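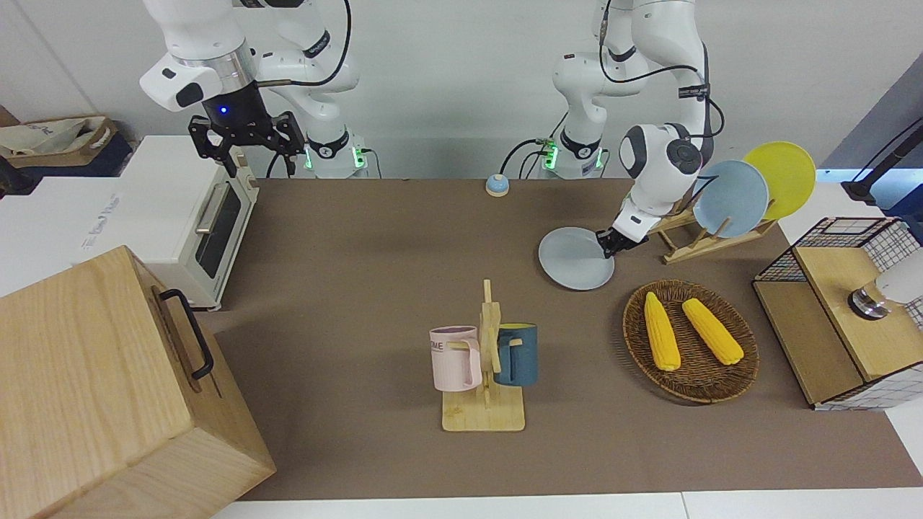 Care at home > Meal delivery > Questions

Search this site Go

Can my mother get meals at the weekend too?
Yes. Inasa delivers 365 days a year, also on public holidays.

How do I change the menu?
Please phone us before 2 in the afternoon and the change is valid from the next day. Soft and low-salt meals are possible – tell us when you register.

What if she does not open the door?
The driver rings again and then calls the contact person you gave us. We never leave food outside.

Is Pronholm in your area?
Yes, the town and the villages up to Ondia. For other places please ask first.

Can I pay for her?
Of course. The invoice comes each month by post or e-mail, to the address you choose. If she goes to hospital, let us know and we stop the meals without a fee.

4 shares | 2 comments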